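Stesov Counter Scale, long-term review

Maham Rana

The Stesov is a flat kitchen scale with a glass top, a rated capacity of 8 kg and a display step of 2 g. I bought mine in January to replace a Nesis that had started to drift. It has been used every day since then, mostly for bread dough and coffee, and less often for mailing parcels. The notes below cover accuracy, the display, power, cleaning and the things I would change.

Accuracy

I tested with a set of steel calibration weights borrowed from work. At 100 g, 500 g, 1 kg and 2 kg the reading matched the weight on every placement at the center of the platform. Placed at the corners, the 2 kg weight read 2 g low at the front left and correct at the other three. I repeated the corner test three months later with the same result. For flour and water this makes no difference.

Small additions are a different matter. The scale has an auto-zero function that treats very slow changes as drift and cancels them. If salt is added a pinch at a time, the first few pinches may never register. The old Nesis did the same thing. The usual fix is to put the salt in a small dish first and then set the dish on the platform, which gives the circuit a clear step to respond to. The manual does not mention this. It does mention that the scale should be left on for a minute before use, and I found no difference between a warm unit and a cold one.

Repeatability is good. A jar with a nominal weight of 177 g read 178 every time I put it down over the course of one evening. The scale shows even numbers only, so it could not have shown 177.

Display

The digits are dark on a gray background and sit at the front edge of the platform. A dinner plate is fine. A wide mixing bowl covers the top half of the numbers, and you have to crouch to read them. Qureshi sells a scale with a pull-out display at a slightly higher price, and anyone who bakes in large bowls should look at that one first. The backlight turns on with each change in weight and stays on for eight seconds. There is no setting to lengthen it.

The refresh rate is adequate for pouring water from a kettle. There is a short lag at the end of a pour, so I stop a little early and wait for the number to settle.

Buttons and units

Two touch pads, one for power and tare, one for units. Both respond to a wet finger, which many touch pads do not. They also respond to a wet cloth, so wiping the scale while it is on will change the units. Units cycle through grams, ounces, pounds with ounces, and milliliters. The milliliter mode shows the gram figure with a different label and is accurate only for water. The last unit used is remembered after power-off.

Auto-off is set to 45 seconds with nothing changing on the platform. This is the weakest part of the product. If you tare a bowl, walk to the pantry and take a while to find the rye flour, the tare is gone when you get back. Holding the unit pad during startup is supposed to disable auto-off, according to a sheet in the box. On my unit it does nothing. I wrote to Stesov and received a copy of the same sheet.

Power

It takes three AAA cells. The first set lasted five months. There is no charging port. The battery door is held by a plastic tab that feels thin, though it has not broken. The low-battery warning came on two days before the scale quit, and readings in that period still agreed with the test weights.

Cleaning and surface

The glass wipes clean and has not scratched. The seam between the glass and the plastic base collects flour, and a dry toothbrush gets it out. The four rubber feet grip well on stone and on sealed wood. On the Plidarholm folding table I use for overflow the scale reads correctly, but the table flexes enough when I knead that the display jumps. Weigh first, then knead.

What I would change

A longer auto-off, or a startup option that works. A display set further forward. A 1 g step in the lower part of the range, which several scales at this price already have.

Verdict

Good for bread, soup and parcels. Acceptable for coffee if you are not particular. Wrong for yeast, spices or anything else measured in single grams, where a small pocket scale will do better. I have kept mine and would buy it again at the sale price, though probably not at full price. The warranty is two years and requires the original receipt.

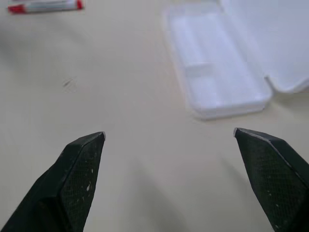
Replacement battery doors can be ordered from Stesov as a spare part, and I have put one in the drawer with the test sheet.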